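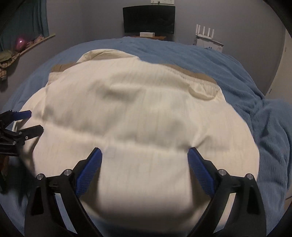

April
By the demonstrations team, Skisto

Speaker notes: Teaching by hand, teaching from a distance

Good afternoon. Wait until the people at the back are sitting. Say that questions are welcome during the talk, but the long ones I would like to keep for the end.

Start with the problem. We want a robot to fold cloth in an ordinary home. We do not want to write the rules for folding, because we tried this in the first year and the rules became a book. So a person shows the task, we record it, and the robot learns from the recordings. The talk is about the first part only, the showing. The learning part is in the other session, and I am not the right person for it.

Two ways of showing. In the first way the person holds a gripper in each hand, with a camera on it, and does the task with his or her own arms. The robot is not in the room. In the second way the robot is in the room, and the person moves it from a chair with a pair of leader arms. We call the first one Clilla and the second one Darent. These are our internal names, please do not search for them.

(Pause. Drink water.)

Clilla, by hand. The person goes to a bedroom, puts the cloth on the bed, and begins. Setting up is short. The bed can have any blanket. I like a fleece blanket for practice, although it is difficult: the surface is soft, so when you press with the finger pads the cloth goes down with the blanket and the pads can take both. A new person will pick up the blanket many times on the first day. We keep these recordings in a separate folder and do not train on them, but we look at them together with the person in the evening.

Explain the pinch slowly, with my hand in the air. Both tips come down on the cloth with a small gap. Then close, and the fabric between the tips rises into a little ridge. Then lift. If you close before you touch, there is nothing between the pads. If you press too hard, the cloth is stretched under the tips and the ridge does not come. Ribbed fabric is more kind than smooth fabric, because the texture of the pads has something to hold.

The second hand. People forget it. One gripper holds an edge at the side and the other one works in the middle, and the holding one must be quiet. When we watched our early recordings, the holding hand was always moving a little, because a person's hand wants to help. A robot which learns from this will also move it a little, and then the edge is lost. Ask the audience to try it: hold a sheet of paper with the left hand and fold it with the right. Who moved the left hand? (Give them time. They will laugh.)

Speed. I ask for a pace slower than at home, but without stopping. A stop in the middle teaches the robot to stop. If the person needs to think, it is better to finish badly and start a new one. A good recording of one fold takes 23 seconds with our practice cloth. Say clearly that this is our number for our cloth, not a standard.

Darent, from a distance. The person sits and moves the leader arms, and the robot follows. The good thing is that everything the robot does is possible for the robot. With hand-held grippers a person can turn the wrist in a way that our arm cannot reach, and we discover this only later, when we replay. The bad thing is that the person does not feel the cloth. In our leader arms there is no force coming back. So people look more and press more. At the Hinojosa apartment, where we did the first long test, one operator tore the seam of a pillowcase and did not know it until we stopped the robot.

Also the chair. Please laugh, but the chair is important. After 60 minutes the shoulders go up and the demonstrations become worse, and this is visible in the data before the person feels tired. We now change operators before that time.

Comparison. Do not read the whole table, only these lines:

Hand-held: over 400 usable folds in one week, with a part of them outside the reach of the arm.
Remote: many fewer folds in the same time, nearly all possible to replay.

What we do now is to mix. First the hand-held recordings, many rooms and many beds. Then a smaller set by remote control on the real robot, for the last corrections. The training batch is 2048, someone always asks, and I do not think it matters much for today.

Things I would do differently. I would check the reach of the arm on the first day – we checked it after one month. I would write down which cloth was used in every recording, also when it seems clear. And I would let the same person do both ways, because a person who has sat in the chair is more careful later with the hand-held grippers.

If there is time: play the recording of the failed fold, the long one, without sound. Let them find the moment when the holding hand lets go. If there is no time, skip it and go to questions.

Questions I expect: gloves (we tried, no difference for us), left-handed people (yes, please include them), wet cloth (not yet).

Collect the clicker before leaving the stage.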